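Home | Kitchens | Back of House | Equipment | Compare | Archive

Tidia Sink-Side Arm: equipment page

25 December 2024
By Bram Mulder

Skimell sells the Tidia as an arm that takes over the sink corner in a staff kitchen. It clears plates, moves leftover food off them and puts things where they are supposed to go. The price is on request, and I have learned to read that as a warning. I spent part of September with the planning software that comes with it, and with the people at Shehata, a catering contractor that has been running one in an office pantry.

The software comes first because you spend a long time in it before anything moves in your own building. You lay out your counter, sink and shelves, put some dishes around, and let the arm run through its jobs on screen. A red ball stands in for the spot the hand is working to. The stock layout is a home kitchen with a granite counter and a tiled backsplash, and it is a lot tidier than any pantry I have worked in. One dish in the basin, a couple of packages up on the shelf, plenty of elbow room.

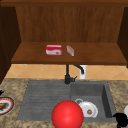 What it handles

Single pieces, mostly. Small food items, one plate, one bowl. The quick-start guide gives 3 seconds for the hand to close and settle on an item, and then the arm still has to travel. A person scraping plates doesn't settle on anything. Amounts matter here: Shehata's pantry sends back 61 plates after a normal lunch, and the staff had them stacked and rinsed well before the arm would have been through half. They now let it work the slow part of the afternoon, when speed doesn't matter much and there are only strays to pick up.

I will give it the grip. Lumpy, rounded things are hard for a lot of machines, and the two black fingers come in at an angle that suits them. In the layout I ran, the arm had a small yellow item up over the back corner of the basin — a potato, or maybe some kind of fruit — with a white plate on the counter behind it and a bowl down in the sink. The drainboard was clear. Ours at the last place I worked was never clear, and I would want to see the same job with a rack full of cutlery on it before I signed anything.
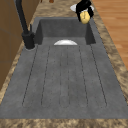 What changes for the staff

The brochure says the arm "frees your team for guests." At Shehata it freed one person from the sink for part of the afternoon and gave her a tablet. She now gets a buzz when the arm stops and wants a decision. Is this trash? Is this plate finished? She answers, it goes on, and it buzzes again. She told me she liked the sink better, because you could think about something else while you were doing it.

Her hours were not cut, and the manager was firm that they would not be. Her job title did change, and the pay did not. Anyone buying one of these should settle that question before the delivery date, in writing, with the person it concerns in the room.

There is also the matter of who tidies up for the machine. Food left on plates in the basin is the ordinary state of any shared kitchen, and the arm is meant to deal with it. Small brown items are the usual test in the software, one on a plate down by the drain, another between the fingers over a white marker on the far counter. Fine.

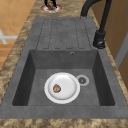

At Shehata, though, people have been asked to leave plates flat and apart so the arm has an easier time. If you can get office workers to do that, you can get them to scrape their own plates, and a sign costs less.

Fitting takes a clear strip of counter 33 inches long next to the sink, and the supplier wants 48 hours with the pantry closed. The Lerner cart, which is the other product people ask me about, needs no fitting but can't reach into a basin, so I don't see them as rivals.

My view for now: use the planning software, put your own mess into it, and make Skimell show you that layout working on a real counter. If they only want to show you the stock kitchen, wait a year.

Comments (3)

dishpit_lou: We had the demo. The rep cleared the sink himself before he switched it on.

Marta K.: Does the tablet buzz at everyone or only one person? Our shift leads already carry two devices.

northside canteen: We bought one for the evening shift and I'm fairly happy with it. Slow, yes, but it is on its own by then. Agree about getting the pay question settled first.

Previous | Next | Back to Equipment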